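Preparing a White Work Surface Before Sorting Small Parts

December
By Ehab Nasr

Small parts are easier to find on a plain white surface, provided the surface is clean and matte. Gloss throws back the light from overhead fixtures and hides anything thin or clear. The procedure below applies to a fixed bench top or a loose board laid over one.

Clear everything off, including the lamp base. Brush toward one edge with a soft hand brush and catch the debris in a tray. Check the tray before emptying it. Washers and set screws end up there more often than on the floor.

Wipe with a damp cloth and one drop of dish soap, working in straight overlapping passes. Rinse the cloth, wipe again, and dry with a lint-free towel. Paper towels leave fibers that look like thread ends under a low lamp.

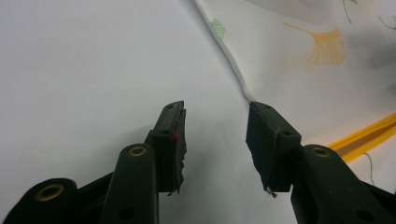

Ksawery Makowska maintains that the second wipe should be done with plain water only, and that most streaks on white boards are soap left behind by the first. Test for this by drawing a dry fingertip across the surface. If it drags, rinse again.

Set the lamp low and to one side. A part lying flat then casts a short shadow and can be picked out by its edge. Keep the middle of the surface open and park finished groups along the back.

Marks that survive soap can be treated with a white eraser. Do not use scouring powder, as it roughens the finish and the next mark goes in deeper.

Comments

Kazimiera Jabłońska
Does the eraser step work on painted board? Mine went slightly yellow where I rubbed.

Ehab Nasr
Use light pressure on paint and stop if color comes off on the eraser. Yellowing is usually the primer.

Hubert Tokarz
I sorted 1,211 screws on a board set up this way. Low lamp made the difference. I would add a raised lip on the front edge.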